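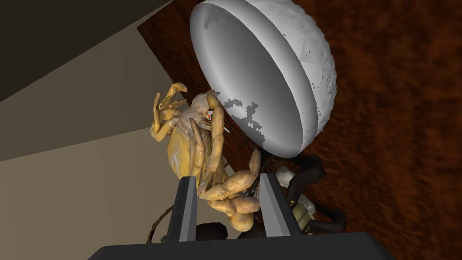 本网站使用 Cookie 以改善您的浏览体验。继续浏览即表示您同意我们的使用方式。[接受] [了解更多]

打印本页 | 用电子邮件发送

Fokbridge 机器人社 实验记录
08/05/2024
记录人:Līga Mockus

先把杯热茶放好再写,今天要记的东西有点多,我又是个一写就收不住的人,Uldis 老师上次在我那篇后面批了一句“内容很好,下次可以短一点”,我看完很惭愧,然后这次大概还是短不了。大家要是赶时间,可以直接跳到后面“待办”那一段,剩下的当作我跟自己聊天就行。

今天到的人:Kristaps、Gintarė、我,Aigars 晚到(校车),Uldis 老师中间过来坐了一会儿,还带了饼干,是他家里自己烤的那种,边上有点焦,很香。Kristaps 一边吃一边敲键盘,我已经拿小刷子把键盘缝刷过一遍了,下次吃东西请到窗边那张桌子去,谢谢。

一、手上在做什么

还是 Paulauskas 杯的仿真组,题目是杂物抓取:仿真环境里摆一堆形状乱七八糟的东西,让夹爪把指定的那一件挑出来,放到指定的地方,不能把别的东西带翻。六月份要去 Clillonton 比,算算日子,中间还隔着一轮考试,所以真正能坐下来干活的下午没有看上去那么多。上次开会定的是先把螃蟹这一件练好,它最难缠,练好了它,别的物件心里就有底了。

给下学期可能会翻到这本记录的新同学补一句:“螃蟹”是我们给那个模型起的小名,黄褐色,腿很多,一节一节的,弯来弯去。物件库里它有个很长的正式编号,没有人记得住。白色的那个大家伙我们一直叫“大白”,因为 Aigars 坚持它是碗,Gintarė 坚持它是个罩子,争了两个下午,最后我提议叫大白,双方都勉强接受了。以后写代码注释也请统一用 dabai,别再出现 bowl_or_cover_final2 这种变量名,我看到的时候真的笑出声来了,可是合并的时候又真的很想哭。

二、螃蟹的腿

今天大半时间都花在腿上。

我原来的抓取点是拿整个模型的包围盒算的,取中心,夹爪从上面对着中心合拢。方块、罐子这样抓都很听话,换到螃蟹就不行了,它的身体和腿分得很开,包围盒的中心往往落在几条腿中间的空当里,手指合上去,夹到的是腿,或者什么也没夹到。第一轮跑的时候我就盯着屏幕看它一次一次地夹空,心里替它着急,像看小孩子用筷子夹花生。

Kristaps 的意思是把碰撞体简化掉,腿全部用一个凸包包起来,这样夹哪里都算夹到了。这样确实跑得快,成功率也好看得很,不过 Gintarė 提醒说比赛用的是主办方的碰撞体,我们自己把它包成一个大土豆,在家里练得再熟,到了 Clillonton 还是要露馅。Kristaps 想了一会儿,说那就留着他的版本专门用来调运动轨迹,抓取的评分一律用原始碰撞体。我觉得这个分工很好,已经写进配置说明了,文件名里带 light 的是他的,带 full 的是正式的,请务必看清楚再跑,我今天下午就看错了一次,高兴了大概有喝半杯茶那么久。

后来改成了先找身体。Gintarė 写了一小段,从点云里把厚的部分和细的部分分开,细的一律当作腿,不让它们参与抓取点的计算,只参与避碰。她管这段叫“剥螃蟹”,我建议正式提交之前改个名字,她说不改。好吧,那就不改,挺可爱的,评委老师想必也吃过螃蟹。

剥完之后抓取点稳定落在身体上了,新的麻烦是手指下去的路上会先碰到腿。腿一受力,整只螃蟹就跟着转,等手指到了该合拢的位置,身体已经歪到别的方向去了。我试了几种接近角度,把记录抄在这里,免得下次又从头试:

正上方垂直下去:最容易压到腿,压到之后转得最厉害。
从身体那一侧斜着进:好很多,但是旁边有大白的时候常常没有空间。
先张大一点,停一停,再慢慢合:单看动作最笨,今天反而是它表现最好。

第三种里“停一停”的时长我还没有认真扫过参数,现在填的数是 Aigars 随口说的,他说的时候嘴里还有饼干,所以请大家不要当成什么结论。

三、大白

大白的问题跟螃蟹正好反过来,形状简单得不得了,就是大,一挡就挡掉一大片。腕部视角里它要是靠得近,后面的东西等于不存在。我们的检测部分原来有个假设,目标在起始画面里至少要露出一部分轮廓,这个假设一遇到大白就很脆弱。

Aigars 到了以后看了一眼我这边的失败记录,很快就说,你们别老想着怎么绕着看,先把大白挪开不就行了。规则里写的是不能带翻别的物件,没写不能碰。我们三个人把规则又从头读了一遍,还真是这样,轻推是允许的,只要最后它还在桌面范围里面、姿态没有翻过来。我有点不好意思,规则打印稿就贴在我座位前面的墙上,贴了好几个星期了。

于是下午后半段改做“推”。Kristaps 用他的 light 配置先调轨迹,用合拢的手指去推大白的下沿,推得太高它会翘,推得太低手指会蹭桌面。蹭桌面这件事,Graseo 里的处理有点奇怪,摩擦一上来夹爪会抖,抖着抖着就把旁边的东西震开了。Graseo 是学校去年统一换的仿真平台,文档写得很客气,就是关键的地方总是一笔带过,关于接触参数的那一页我看了很多遍,现在差不多能背。Gintarė 把接触迭代次数调高以后抖得轻多了,代价是每一轮都慢下来,机房那台老机器的风扇响得像要起飞。

还有一件小事,大白的表面渲染出来有些灰色的斑块,边缘是锯齿状的,靠近边上还有些小碎点。我一开始怀疑是贴图坏了,专门花时间去查,重新导了一次也还是老样子。Gintarė 的看法是可能跟阴影或者贴图分辨率有关系,我们都没有把握。它对物理没有影响,但是对检测有没有影响就难说了,分割的时候会不会把灰斑当成另一件东西呢?这个我想单独查一下,先记在这里。

四、数据

说说数据集。到今天为止一共存了 3109 条轨迹,成功的失败的都在里面。Uldis 老师坐下来以后第一个问的就是失败的有没有留着,我说留着,他很高兴,又讲了一遍他以前带学生比赛、学生把失败数据全删掉以后怎么也复现不出问题的故事。这个故事我听过好几次了,每次细节都有一点不一样,不过道理我是服气的。

螃蟹相关的约有2000条,比例偏高,是我们这几次一直在折腾它的缘故。训练的时候要不要做平衡,大家意见不太一致。Kristaps 倾向于不动,多就多,难的东西本来就该多看;我有点担心它学成一个只会抓螃蟹的夹爪,见到什么都小心翼翼地停一停再合。Aigars 说那也没什么不好,慢一点总比打翻强。这件事今天没有定下来,下次用两种采样各跑一遍,看了曲线再说。

标注方面,失败原因现在分成 4 类:夹空、碰腿、碰大白、其他。“其他”里面东西越来越多,我翻了一遍,有不少是起始摆放就有穿插的,物件刚生成时互相嵌在一起,一开始仿真就弹开了。这种严格说起来怪不到抓取头上,应该在生成摆放的时候就筛掉。Gintarė 说筛选脚本她来写,她上学期在课程作业里做过差不多的,改改就能用。

另外请各位存轨迹的时候把随机种子一起存下来!今天有一段特别有意思的失败,夹爪的手指从两条腿之间穿过去,合拢以后把螃蟹整个挂了起来,提到一半又慢慢转下来,大家都围过来看,结果想再放一遍的时候发现没有存种子。我到现在还有点心疼。

五、换了视角之后的一点感想

这一段不算正式记录,自己写着玩的,不想看的可以跳过去。

我以前调程序总喜欢用全局视角,站得高高的,什么东西在哪里一清二楚,所以每次夹爪失手我都觉得它笨。这两个星期为了查遮挡的问题,改成一直看腕部视角,才慢慢体会到它看见的世界有多窄,自己的两根手指就占去不少地方,东西稍微靠近一点就变得特别大,再加上一堆弯弯的腿横在中间,换我来抓也未必抓得准。后来 Gintarė 提议我们每个人都只看着腕部视角手动遥控抓一次,不许偷看全局。我抓了七次才成功,前面几次都是自以为对准了身体,下去才知道深度判断错了。Kristaps 比我强一点,不过他也碰翻了大白,而且碰翻之后坚持说那是延迟的问题。Aigars 是全场最佳,他的办法是先往后退一退,左右晃一晃看看哪个东西动得多,再决定往哪里下手。

他晃的那个动作给了我启发。现在的流程是看一眼就算抓取点,也许可以在靠近之前加一小段横移,多拿几帧,深度就稳了。时间上会多花一点,比赛按完成数和耗时综合打分,值不值得要算一算。我先写个最简单的版本试试水,横移距离做成可调的,大家跑的时候可以随便改着玩。

Uldis 老师听我们说得热闹,也想试一次,结果手柄的上下方向跟他习惯的相反,夹爪一路往桌面扎下去。他很有风度地把手柄放回桌上,说他还是负责饼干吧。老师您下次来我会把方向反过来的,配置里有这个选项,我今天没来得及找。

六、杂项

机房那台老机器跑 full 配置时,别同时开浏览器,今天中途卡死过一次,丢了一小段没保存的轨迹,好在不多。

代码仓库的说明我更新了一部分,安装步骤那里还是旧版 Graseo 的写法,新同学照着做会卡在许可证那一步,有空的人请帮忙改一下,没有空的话就等我考完试。

去 Clillonton 的同意书请家长签好交给 Uldis 老师,Aigars 你的还没有交,这已经是我写在记录里提醒你了,白纸黑字。

白板左半边画的是推大白的受力图,请先不要擦,Kristaps 说他还没抄。右半边那只戴帽子的螃蟹是 Gintarė 画的,也请先不要擦,这条是我的私心。

七、待办

Gintarė:起始摆放穿插的筛选脚本;“剥螃蟹”那段补几行注释,阈值是怎么选的写一写。
Kristaps:推的轨迹换到 full 配置下再跑一遍,看看翘起来的情况有没有变多。
Aigars:“停一停”的时长扫一遍参数;同意书。
我:横移多帧的简单版本;查灰斑对分割有没有影响;两种采样各训练一次;手柄方向;把存轨迹的函数改成不带种子就报错,省得再靠大家的记性。

还没有着落的:如果大白压在螃蟹身上,先推大白的话螃蟹会跟着走,腿还可能勾住边沿。今天只随便试了几次,情形各不一样,看不出什么规律,我不敢下结论。要不要写一个单独的动作来处理,还是先抓螃蟹露出来的那部分往外带,下次大家一起商量。谁有想法请直接写在这篇下面,用铅笔也行,我会抄进来的。

茶凉了,我去锁门。剩下的饼干放在铁盒里,盒子在打印机旁边,先到先得。

页边补记(Gintarė):阈值是我拿尺子在屏幕上量出来的,先别笑,我会重新算的。另外它就是罩子。

页边补记(Aigars):是碗。同意书明天带来。

打印本页 | 用电子邮件发送

相关记录
Paulauskas 杯仿真组:规则细读与分工
Graseo 安装笔记(旧版,待更新)
接触参数到底怎么调:Gintarė 的摘抄
手柄遥控入门,写给新同学
物件库小名对照表
Kristaps 的 light 配置说明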